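Reviews > Car Care > Home Charging

7 min read

The Rallen wall charger after a long fall and the start of a winter

My old way of charging the car was a cord out the side door of the garage, under the weather strip, and across the walk to wherever I had managed to park. It worked for longer than it should have. Then in October the cord got stiff, the door stopped closing all the way over it, and my husband said, very kindly, that perhaps we were people who owned an electric car now and should start acting like it.

So we bought a Rallen. I had it narrowed down to that and the Hondevard, which a couple of our neighbors have, and I went back and forth on it for far too many evenings. The Hondevard is the prettier one, no question. It has a soft curved front and a little light that glows through the cover. The Rallen looks like something you would find on the back wall of a laundromat. But the Rallen comes with the longer cord, and I have an awkward garage, and the long cord won.

Let me tell you about the garage, since it matters more than anything else I'm going to say. It was built for one car and a lawn mower, the electrical panel is in the far back corner behind the chest freezer, and the charging port on our car is up front by the driver's side wheel. If you pull in nose first, the port is near the panel. If you back in, as my husband likes to do, it's clear at the other end. Please go out and look at where your port is before you buy one of these, and then think about how you park on a bad day with groceries in the back! I did not do this until the box was already in the hall.

We had it put in by Ehlers, the electrical outfit over on the county road, and I have nothing but nice things to say. The young man took his boots off to come through the kitchen. It took him 3 hours, most of which was moving the freezer and finding out what the previous owners had done with the wiring behind it (I asked, and then wished I hadn't). The labor came to $260 on top of the charger itself, and I'd been braced for a good deal more. We were lucky that there was room left in the panel. A house without that room is looking at a much larger bill, and I would get someone in to check before you fall in love with any particular model.

Now for living with it. The plug is heavier than I expected. I have some arthritis in my right hand, and on the first few nights I found myself using both hands and leaning my hip on the fender. After a while I got the angle of it, and these days I do it without thinking, though on very cold mornings the cord has a mind of its own and wants to go back to the shape it was coiled in. The hook they give you to hang it on is fine. It's a bit small for the full length, so the last loop tends to slide off unless you're patient, and I am not always patient.

As for how quickly it fills the car, I can only say it's all I need. I get home from work, plug in, make supper, and the car is ready in the morning. I don't watch it. With the old cord I was forever doing arithmetic in my head, wondering if I could get to my sister's and back without stopping, and I had not noticed how tired of that I was until it went away.

The buttons are good, and I want to give the Rallen people real credit there. There are 2 of them, they are big, and you can work them in gloves. One stops the charge and one sets a delay, and you can do everything you need from the front of the box without ever touching your phone.

Which is a mercy — because the app is a trial. It's called Gotum, it seems to be made by somebody else altogether, and it wants you to sign in again every time it updates itself. It has a chart of your charging by week that I quite enjoy, and a schedule screen that I do not. I set it to start at 11 at night, when our rate drops, and it kept that setting for a good while and then one day simply forgot it. I only caught it when I went out for ice cream and heard the car humming at suppertime. I've set the delay with the button ever since and have had no trouble.

I wrote to their help address about the schedule. I got a pleasant answer the next day telling me to delete the app and put it back, which I did, and it helped for a bit. 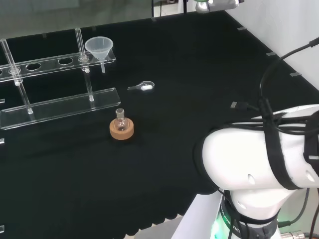
Ida Eichhorn: We've had the same charger since last winter and the schedule dropped out on us too. What fixed it was going into the car's own menu and turning off the start time in there. The car and the app were each trying to be in charge. I would also say buy the bigger hook, the hardware store kind meant for garden hose, and your last loop will stay put.

Thank you, Ida! I went out in my slippers and looked, and sure enough the car had a start time of its own saved in it, from back in the days of the cord under the door. I've turned it off. I'll give it a few weeks before I say anything kinder about Gotum, but I'm hopeful, and the hose hook is on my list for the next trip into town.

A few odds and ends that people have asked me. Yes, it makes a noise, a click when it starts and another when it stops, and you won't hear either from the bedroom unless your bedroom is over the garage. The light on the front is green when it's charging and white when it's just sitting there, and I'd have liked that the other way around. The cover picks up dust something awful and wipes clean with a damp rag. The paper manual is short and readable, and the wiring page is meant for the electrician, so hand it over and go make coffee.

Would I buy it again? I would. If you have a roomy garage with the panel in a sensible place, go and see the Hondevard first, as you may not need the long cord and you'd have the nicer thing to look at. For an awkward corner like mine, the Rallen has been a good, plain, dependable piece of equipment, and my garage door closes all the way down again.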